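Chapter 7
Writing a Life: Where Biography Begins

Every life story has to start somewhere, and the first line of a birth record is seldom the best place. Take the actress Bláthnaid Ó Néill. She grew up above a bakery in Trarnach, left school early, and spent two seasons painting scenery before anyone let her speak on a stage. Which of those facts would you open with? I have taught this chapter for years and I still love hearing the arguments!

Her first biographer, Telmo Escobar, opened with a letter. He had 221 of them, more than 60 written from a rented room in Wurnska, and he noticed that she signed the early ones with her mother's name. That small habit led him to a broken engagement, a family quarrel and a move to Zoltstead that the newspapers had missed completely. What a find — and it had been sitting in a shoebox.

In this chapter you will learn to sort letters, interviews and gossip, and to tell which of them can carry weight. You will also draft a 500-word opening of your own. Keep a pencil handy, and read the Campos interview at the end of the chapter before you begin. 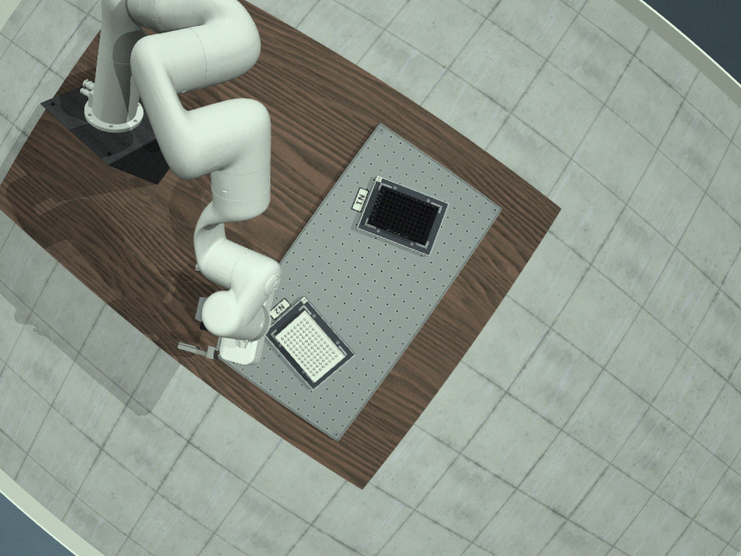
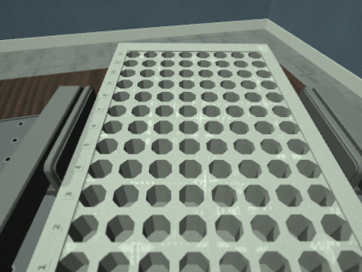
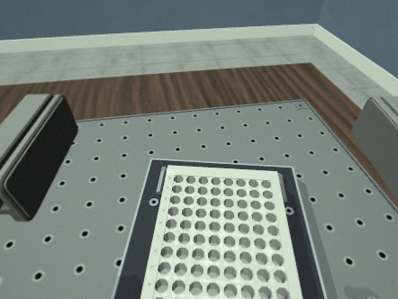
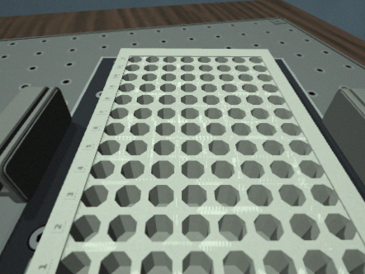 Should a biography always begin with the person's birth?

Many good ones begin later, at a moment when something changed, and return to the birth and childhood once the reader is curious about them.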